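Giltcombe Clothing Exchange
Minutes of the September meeting
Held in the back room, Trerlow Hall. Opened 7.05 pm.

1. Minutes of the last meeting
Accepted with one correction: the hire fee for the racks was $90, not $60.

2. Money
Balance in the account is $1,619. The Stundoler invoice for hangers has been paid.

3. Sorting and folding
The winter intake stands at 910 garments. Adult knits are finished. Still to do are 26 bags of children's wear.
There was a long discussion about ribbed tops. They stretch when hung and are to be folded from now on, sleeves in first, then in half. Seams should be checked before folding – twin rows of stitching in particular, as one row can let go while the other holds. Anything with an open seam goes in the mending tub, not back on the shelf.
Agreed: shelves to be arranged by size first and colour second. Last season's colour-only shelves looked good but people couldn't find anything.

4. Mending
Nikolaidis Haberdashery has offered thread at cost. Agreed to take green, navy, grey and black to start with. Stretch needles to be bought at the same time.

5. Other business
The trestle near the door wobbles and will be swapped with the one from the kitchen. Labels for the new shelves to be printed before the next sort.

Closed 8.20 pm. Next meeting in October, same time. 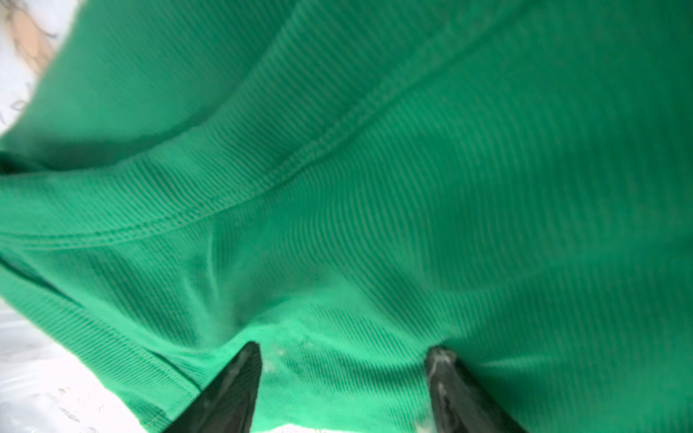

A member who had sent apologies asked afterwards that the heavier jumpers be folded in thirds, as the piles tip over when they are only halved. This will go on the October agenda.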